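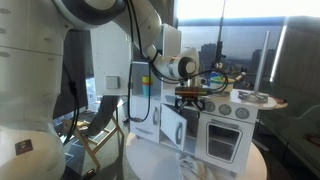 Cadwood method

The Cadwood method is a way of teaching a robot arm a household job from demonstrations that have been cut up into short pieces and put back together in a different order. I've been keeping this page for the Andeck robot learning wiki since the method was first written up, and I use it myself most weeks, so please read it as an article by somebody with opinions (the talk page is open if you disagree!).

Last revised April 10, 2018.

Background

Most of us start with plain imitation. A person steers the arm through a job, the computer stores what the cameras saw and what the joints did, and a network is trained to copy the one from the other. It works nicely for a single short action. Ask for a longer chain, say opening a cupboard, fetching a pot out and shutting the door again, and small mistakes pile up. The arm ends up a finger's width from anywhere it saw in training, and then it does something daft.

The usual cure is more demonstrations, and I can tell you that steering an arm through a whole kitchen job gets tiring very quickly. My wrists were complaining by the end of the first afternoon. The Cadwood idea was to get more out of the recordings you already have.

How it works

Each recording is cut wherever the gripper opens, closes or comes to a stop. The cuts are found automatically, though I still look through them by eye, as a slow hand on the controls can produce a pause that doesn't mean anything. Every piece is then stored with the position of the arm at its start and end, plus a short label: reach, pull, lift, place, push.

New training runs are made by joining pieces whose ends nearly match. If one recording finishes a pull on a door with the gripper up and to the left, and another starts a reach from almost the same spot, the two can be stitched together with a little smoothing over the join. The cameras are the awkward bit, because you can smooth a joint angle but you can't smooth a photograph. The original version simply throws away any join where the two pictures differ too much. Wasteful, but I've not found anything better that I trust.

A single network is trained on the lot, stitched and unstitched together. It isn't told which is which.

Play kitchens as a test bed

Nearly all the published work uses a child's play kitchen. They're cheap and light, the doors swing with hardly any effort, and a bad move from the arm costs you a hinge at worst. You also get a good spread of motions in a small space: doors to pull, knobs to turn, pots and cups to shift about. The drawback is that toy doors are far more forgiving than real ones. I wouldn't claim much about a proper fridge on the strength of any of this.

Cables deserve a mention too. A cable that sways across the camera's view changes the picture without changing the job, and the picture check then rejects joins that were perfectly good. I lost a week to that. Tying them back helps, but leave enough slack for the wrist to turn.

Results

The largest set I know of is the Grurkby kitchen set, which has 2,434 recorded demonstrations. After the automatic cuts were checked, 2,141 were kept; the others mostly had a missing camera stream. The test was 126 trials of a chain of 3 actions, with the objects moved between trials. The stitched version finished the full chain more often than plain imitation trained on the same recordings, and the gap was widest when the pot began somewhere unusual. On single actions there was nothing in it.

Known problems

Anything that depends on force does badly, for the simple reason that two pieces can match in position while one hand was pushing and the other was resting. The Maruyama variant adds a force reading at each cut and checks that as well. I tried it in May of last year and liked it, but it needs a sensor at the wrist and a good deal of patience with the settings.

Labels are the other sore point. "Push" and "place" get muddled constantly, even by people, and I've changed my own mind about the same clip more than once.

See also

Imitation learning
Motion segmentation
Grurkby kitchen set
Maruyama variant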